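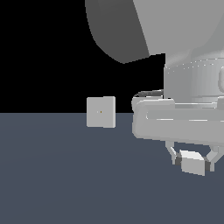
Naline is a small market town on the left bank of the river Bensaid. It has 1132 inhabitants and lies 291 meters above sea level, on the old road to Sarnia.

History

The oldest part of the town grew near a stone bridge with 7 arches. Salt merchants paid a toll there, and the toll house still stands, now used as a library. The bridge was repaired many times — the two middle arches are newer than the others and have a lighter stone.

Economy

Most families live from apricots, walnuts and sheep. The weekly market is held on Saturday morning in the lower square. A cooperative founded by Lahcen El-Sayed dries the fruit and sells it to Sarnia, and has 50 members.

Culture

The apricot festival takes place in July. The local historian Ulises Durán collected the songs of the harvest in a book, which was printed in two editions.

Transport

A bus goes to Sarnia every day except on Sunday. The nearest railway station is Sino.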